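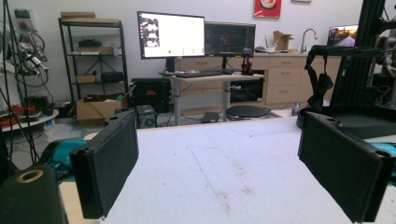

I bought the Stomeck reader in July, after my old one refused to charge past 40 percent. I read mostly non-fiction with many footnotes, and I also publish a little myself, so I wanted to see my own pages on the same screen that my readers use. I have now finished four books on it, and one of them was Filippos Fragkou's history of the Brirnovville ferries, which has more notes than I have ever seen in a book for general readers.

First the screen. It is grey and calm, and the letters have a sharp edge even in the smallest size. In the evening I turn the light to the warm colour and I can read for 2 hours without tired eyes. In full sun on the balcony it is also very good. The page turn is a little slow when the book has large maps, and Fragkou's book has many of them. You press, you wait, you think you did not press, you press again, and then you are two pages too far. I became used to it, but I did not learn to like it.

The footnotes are the reason I recommend it. You touch the number and the note opens in a small window at the bottom, so you don't lose your place. On my old reader it jumped to the end of the book and the way back was a matter of luck. The window can be made bigger with one finger. If the note is longer than the window you scroll it, and the page behind stays where it was.
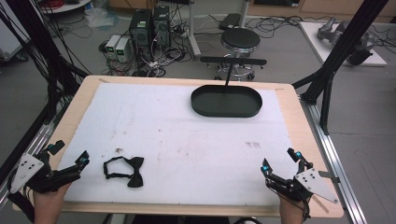 Tables are a weaker point. A wide table is made small until it fits, and then you can't read the numbers. There is a zoom, but it forgets where you were each time you close it. I wrote to the company about this and received a polite answer which said that my favourite feature was under consideration. I had not called it my favourite feature.

For loading your own files, the process is simple. You connect the cable and drag the file to the folder. My manuscript, 500 pages in the print edition, opened without trouble, and the chapter list was correct. The italic text looked heavier than I wished, so I changed the font to Negi, one of the fonts already inside, and this was much better. Some accents in the names of my sources were replaced by a little square. When I chose Ekberg, another of the fonts, they came back. If you write in more than one language, please check this before you send anything to an editor.

The battery is fine. I charge it on Wednesday, usually, and I never saw the warning. The cover is sold separately and I find the price too high for what it is, a piece of grey cloth with a magnet.

Berhanu Endale, who translates and reads much faster than me, borrowed it for a weekend and complained that the highlights can be exported only one book at a time. He is right. For a person who works with quotations this is a real loss of time, and I hope they will change it in the next update.

I would buy it again for the notes and the screen. For atlases and cookbooks I would still take paper.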